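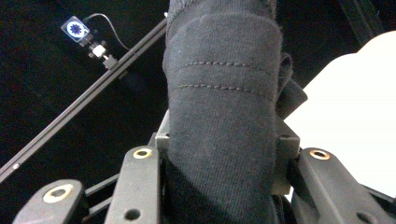
Umard Fabric Shaver, Corded Model: Long-Term Review

I bought the Umard in November to deal with pilling on cotton and acrylic knits, mostly sweatshirts, leggings and two cardigans. It has now been in regular use through a full heating season, and the results below cover that period.

The shaver runs from a wall adapter and has no battery. The cord is long enough to reach an ironing board from a low outlet but not much farther. The head uses a three-blade rotor behind a perforated steel foil, with a threaded collar that sets the foil height at one of three positions. Position one sits closest to the cloth and is the only one I would call aggressive.

On flat jersey the Umard clears pills in two or three passes at position two. Ribbed knits take longer. The foil rides on the tops of the ribs and leaves lint in the channels, so the cloth has to be stretched slightly across the direction of the rib. Seams should be skipped entirely. At position one the blades will nick a raised topstitch, and I lost a short run of thread on a cuff this way.

Brushed fleece is the weak point. The shaver removes the pills and some of the nap with them, leaving a patch that looks smoother than the cloth next to it. Position three reduces this but also leaves the smaller pills behind.

Noise measured 41 dB at arm's length with the motor idling in a closed room. Under load the pitch drops and the level rises, though I did not record a figure. The housing gets warm after 12 minutes of continuous work. The manual asks for a rest period before then.

The lint cup is too small. On an acrylic cardigan I emptied it four times. It also has a friction fit with no catch, and pressing too hard near the rim pops it loose. My older Garg has a cup of similar size but with a bayonet lock, and I have never spilled it.

I now work in batches. Everything due for shaving collects after the wash, dries flat overnight, and gets done in one session. Damp cloth clogs the foil.

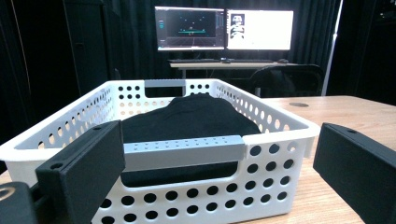 Wirnance wrote in to say that batching was fine for cotton but that acrylic should be shaved before washing, as loose pills tangle further in the drum and come out harder to cut. I tried this on one cardigan and found the pills did lift more easily, although the foil needed brushing out more often. Both orders work.

Replacement blades are sold in pairs under part number 826. The rotor pulls straight off the shaft and the new one presses on by hand. Check that it is seated before refitting the foil – a high rotor will score the inside of the steel within seconds.

Recommended for jersey and ribbed knits. For fleece, use a comb.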